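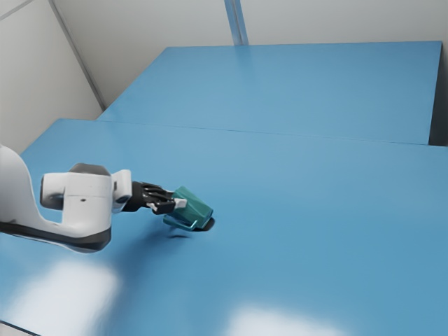

About the Stasiv Laboratory

Print this page | E-mail this page

The Stasiv Laboratory is the research group for robot manipulation within the Buvumine Institute of Technology. Its members study how a robot arm can learn to pick up, turn and set down objects, and how far a skill learned in simulation can be trusted when it is moved to a physical machine. The laboratory is headed by Laurențiu Mocanu and has 15 members, including doctoral students and technical staff.

Our Research

Most of the laboratory's present work concerns a method called Drorko. The method trains a control policy for placing objects entirely in a simulated room, using a simulated arm with a black gripper and a light blue tabletop. The policy receives the position of the arm and a rendered view of the table, and it returns the next small movement of the gripper.

Placement was chosen as the subject of study after grasping had received a good deal of attention in the group's earlier projects. The final stage of a placement is difficult to learn. An object held at a tilt, with its base just above the table or barely touching it, may be set upright, may slide, or may fall when the fingers open. Small errors in the simulated contact between object and table have a large effect at this point, and a policy can come to depend on those errors without any sign of it in the training scores.

Drorko addresses the problem by training in two stages. In the first, the policy learns to bring the held object to the table under a single set of contact settings. In the second, the settings for friction, object weight and finger stiffness are changed at the start of every attempt, and the policy is rewarded for releasing the object only when its base is level. The lighting of the rendered room is varied in the same stage, so that glare and shadow on the tabletop do not become cues that the policy relies upon.

Results to Date

The method has been evaluated in simulation on 12 object shapes that were withheld from training. Policies trained in both stages left the object standing more often than policies trained in the first stage alone, and the difference was greatest for tall, narrow shapes. Training a policy takes about 40 hours on the laboratory's own computers.

Two limitations should be noted. The policy is slow near the table, and it sometimes holds an object in place for several seconds before release. It also performs poorly with objects whose base is rounded. Both matters are under study, and the laboratory does not at present recommend the method for tasks in which speed is the main requirement.

Tests on a physical arm have begun. Results from these tests will be reported separately from the simulated results - the laboratory does not combine the two in a single figure.

Shared Software

Simulated rooms, object models and evaluation scripts are kept in a package named Tavamow, which is maintained by the technical staff. Each release includes the settings used in the laboratory's reports, so that an outside group can repeat an evaluation under the same conditions. A new release is issued each September. Requests for access should be made in writing and should state the intended use and the name of the supervising researcher.

Teaching and Visits

The laboratory offers one graduate course in robot simulation and supervises thesis projects in control, contact modeling and rendering. Students who wish to propose a project should first complete the graduate course or show equivalent preparation.

An open research meeting is held every Tuesday during term. Visitors from other departments and from industry may attend with prior notice to the laboratory office.

Print this page | E-mail this page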